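Jendthorpe Robotics Club: Laundry Project FAQ

Questions we get at the door, by email and, once, through the letterbox. Answered by Lụa Đào and Hậu Tiêu, who run the project between them and disagree on most of it. 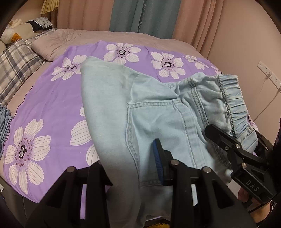

THE BASICS

What is the Laundry Project?

A student project to teach a machine to fold clothes. Members go out with a pair of hand-held grippers, fold things using the grippers instead of their fingers, and bring the recordings back to the club. We then use the recordings to train a policy for our two-armed robot, which is called Vokeck and lives on a bench by the radiator.

Can Vokeck fold my washing?

Vokeck can fold a tea towel. Vokeck can also fold a tea towel that is already folded, which we are trying to discourage.

Why clothes? Other clubs do mazes.

We did mazes. We came fifth in mazes three years running. Clothes were Lụa's suggestion, made during a long meeting when several people wanted to go home, and it passed without a vote.

There is a decent reason as well. A maze wall stays where you put it. A pair of jeans has a different shape every time you let go of it, and you have to work out which bit is the waist before you can do anything useful. Most of what our members learn about perception they learn from losing an argument with a trouser leg.

Who can join?

Anyone at the college, any course, any year. You don't need to be able to code. You don't need to be able to fold either, although we will know within a minute.

What does it cost?

£21 a year, which covers screws, grip pads, batteries and biscuits, in descending order of how quickly we run out. If that's a problem, talk to Hậu and it will stop being one.

RECORDING AT HOME

What do I get to take away?

Two grippers, a charger, a case with foam that used to fit, and a laminated card of instructions. Please read the card. It was laminated at some personal cost.

How many recordings do you need from me?

The target for a borrower is 55 folds over a fortnight. That sounds like a lot and is about two wet afternoons once you've got the knack. The first ten will be dreadful. Send them anyway and put "warm-up" in the notes.

Does my room have to be tidy?

No. We want beds, floors, tables, sofas and whatever else people really fold things on. Early on we recorded everything on one grey table in the club room, and the result was a robot with firm opinions about grey tables. Patterned sheets are welcome. So are pillows, soft toys and piles of other clothes waiting their turn. Leave them where they are.

What we do ask is that you clear away post, bank cards, family photos and anything with your address on it before you start. Other members will watch these.

Which clothes count?

For the current round:

Jeans and other denim, elasticated or not
T-shirts
Tea towels (we have plenty, thank you)
Pillowcases

No fitted sheets. We know what you're going to ask, and the answer is that Hậu tried, and he'd rather not discuss it. You may fold things on top of one.

Where should I grip a pair of elasticated denim trousers?

Near the waistband, with one gripper. The gathered part bunches up and gives the jaws something to bite on, where a smooth leg panel tends to slide out and sulk. Keep the other gripper over the body of the garment, ready to press or pinch as you need. Get the waistband under control first and bring the legs to it afterwards.

Lụa teaches it the other way round, hems first. Both are allowed. Write which one you used in the notes, so that we can continue the argument with data.

Can I use my fingers just for the awkward bit?

No. The awkward bit is the bit we're after. If your bare hand comes in to flatten a corner, the robot learns that corners are flattened by a hand it doesn't have.

I dropped it halfway through. Do I start again?

Carry on. Pick it up and finish the fold. Recoveries are some of the most useful things we collect, and Vokeck will need every one of them.

How fast should I go?

Slower than you'd like. If you're snapping the cloth about like a hotel chambermaid, the recording is mostly blur. If you've had time to think about your life choices between pinches, speed up a little.

My arms ache.

Yes. Rest every quarter of an hour and rest the grippers on something lower than your shoulders. Sitting on the floor beside a low bed works well for most people. Standing over a low bed works well for osteopaths.

THE KIT

A screw has come loose. Should I tighten it?

Gently, with the key in the case. If it turns and never gets tight, stop, put a sticker on the gripper and bring it in. Please don't use glue. We have met the glue gripper and it is still in the drawer as a warning.

The grip pad is peeling off. Is that bad?

It's ordinary wear. Denim is hard on pads, seams and pocket edges most of all. Spares are in the lid pocket of the case. Press the new one down and leave it overnight before using it.

Can I fold wet things?

No. Also no to anything with cat on it, on account of the hinges.

Can my little brother have a go?

If you're in the room and his name goes in the notes. A nine-year-old's folding is valuable to us in that it is unlike anybody else's.

WHAT HAPPENS TO THE RECORDINGS

Who looks at them?

Two club members review every batch. They throw out anything where the garment can't be seen, anything where somebody walks through in a towel, and anything longer than five minutes, after which even the reviewers lose heart. You can ask us to delete yours at any time and we will.

How many have you got?

We passed 500 usable folds in July and want 600 before we retrain. The word "usable" is doing some lifting there. Please don't ask how many we had before review.

Do you use the sound?

We strip it. This has been a comfort to several people who sing.

THE COMPETITION

Are you entering Flerkirby this year?

Yes, in the household tasks class. Each team gets a table, a basket of garments they haven't seen before and fifteen minutes. Points are given for each item folded and lost for items on the floor. Last year we finished with fewer points than we began with, and the judges had to look up whether that was possible.

What's the Nørgaard Cup, then?

The Nørgaard is our own trophy, for the best human folder in the club using grippers only. It is a sugar bowl. Lụa holds it at present and keeps sugar in it. The next one is at six in the evening after the training session, in the club room, and spectators are welcome provided they don't coach.

Can I enter if I haven't borrowed a kit?

You can, and you'll lose to someone who has. Practice pairs are on the shelf by the door from four o'clock.

Will there be a real robot at the open evening?

Vokeck will be there, folding tea towels. If you bring something of your own for it to try, choose something you don't mind seeing held by one corner for a while.

I've got a question that isn't on this page.

Email the club or come in any weekday evening and ask whoever is nearest the biscuits. If it's about socks, we're starting on socks next term, and we'd rather enjoy the time we have left.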